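Search the forum Search Advanced
Home | Kitchen | Bathroom | Storage & Sorting | New posts | Log in

Coloured pill bottles: does the colour system really work?

Posted by hkhong, July, 14 replies

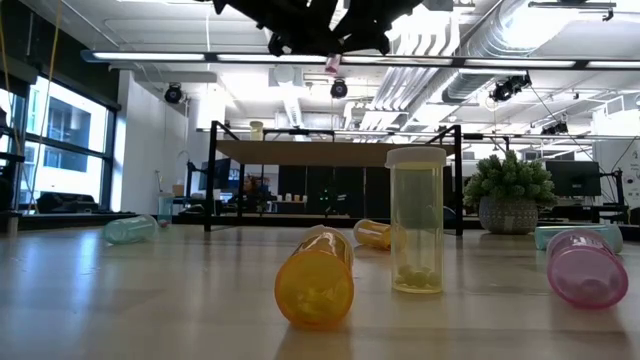 My sister swears by giving every tablet its own colour of bottle. Orange for morning, teal for evening, purple for the ones you only take now and then, and so on. She's had me buy a set from Plisham and I've been at it for a fortnight. I'm not convinced. I still read every label, so what is the colour doing for me? Has anyone stuck with this longer than a month?

tasatport_saul
Lasted five weeks. Then the chemist changed one of my tablets to a different make, I had a spare teal bottle so in they went, and now teal meant two things. Went back to the boxes they came in.

aino.k
That's a labelling problem, Saulius, you can't blame the bottles. I do my mum's and mine, all in colours, and it has saved me a lot of squinting at half six in the morning. You do have to write the list down and stick it inside the cupboard door.

hkhong
If I need a list on the door I might as well read the label, surely?

aino.k
You read the list once. After that you know it.

binhvo
Bigger worry for me is moving them out of the chemist's packaging at all. The name, the strength, the dose and the date are all on there. Tip them into a pretty bottle and you've lost the lot unless you copy it out properly. Please ask your pharmacist first, as there are some that shouldn't be moved at all.

tasatport_saul
^ this. And see-through plastic lets light in. I know the orange is meant to help with that. I've no idea what pink is meant to do and the Plisham leaflet doesn't say a word about it.

toan_t
I bought the Melten ones, pack of 45, thinking I'd use them for everything. They're fine for screws. For tablets I wouldn't. The caps on mine go on slightly crooked and you can't tell if they've clicked. Also they roll. Knock one over on a smooth table and it takes the next one with it.

aino.k
Stand them in a tray then?

toan_t
I shouldn't have to buy a tray to make a bottle stay up.

binhvo
Child-proof caps? My grandson would have those open in no time if they don't click, and he'd think pink and purple were sweets.

hkhong
Good point, I hadn't thought about visitors. Mine are on a low shelf at the moment. Moving them tonight.

toan_t
Has anyone tried the Avotiņš weekly box instead? Dull grey thing, seven lids. My neighbour has one and you can see at a glance whether you've had today's.

aino.k
Had one. Lids snapped. And it's no good for anything you take only when you need it.

tasatport_saul
Over 500 posts in this section and we still can't beat a cardboard box with a name printed on it.

hkhong
I'll give it to the end of the month with a list on the door. If I'm still reading the labels after that, my sister can have the bottles back.

Older posts | Newer posts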